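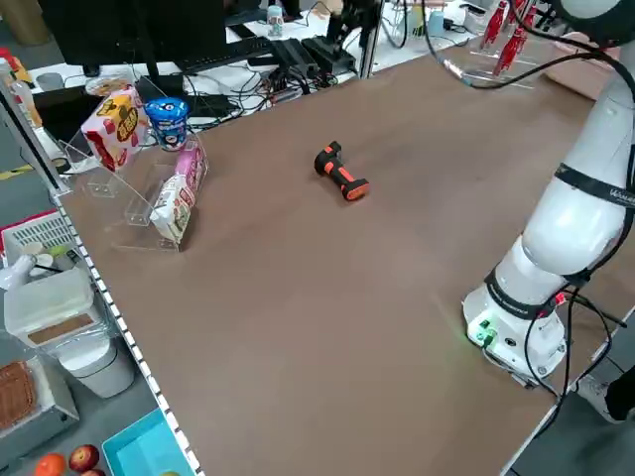

How many demonstrations do you need before co-training helps?
In our runs, 400 per task. Below that, the added data from other tasks pulled the policy toward the wrong grasp height.

Co-training a Grasp Policy on Mixed Retail Data
Chinyere Omoregie, Plistness group

This page covers the recipe used for the Segers results: one policy trained on a small target set plus a larger pool recorded on the same type of arm. It assumes you have a working Purnstead install and episodes already converted to the Ultesen format.

Step 1. Split by object, then by episode
Put every episode of a held-out object in the test split. Splitting at random leaks the object into training and inflates the score. Our pool has 3,313 episodes; after removing held-out objects and failed recordings, 2,384 remain.

Step 2. Align the gripper signal
Recorders log the gripper command and the measured opening on different clocks. Resample both to 10 Hz and train on the measured opening. With a rigid object the command keeps closing after contact, and a policy trained on it learns to squeeze.

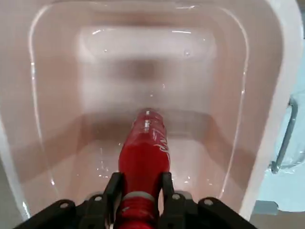

Figure 2. Wrist view, bottle held between the two fingers inside the tub.

Step 3. Label the contact phase
Mark the first step at which the opening stops changing while the command still decreases. Everything after that is the contact phase. Check the labels by eye on glossy objects — highlights move with the wrist, and an image-based detector will fire early on them. The opening signal alone was more reliable.

Step 4. Set the sampling ratio
Start with half of each batch from the target set. Raise the target share if validation error on the contact phase goes up while the overall error goes down. Do not tune the ratio on the test objects.

Step 5. Train and select
Keep the last 10 checkpoints and evaluate each on the same start poses. Validation loss did not rank them correctly in our runs. Report the mean over checkpoints along with the best one.

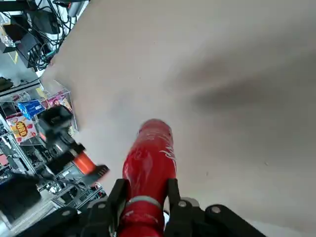

Can the wrist camera be used alone?
For the final approach it can. For the reach it did worse than wrist plus fixed camera, mostly when the target began outside the wrist view.

Known problems
Resampling drops the last step of an episode if the two logs end at different times. Pad the shorter log with its final value before Step 2. Episodes with a regrasp get two contact phases, and the loader keeps only the first unless multi_contact is set.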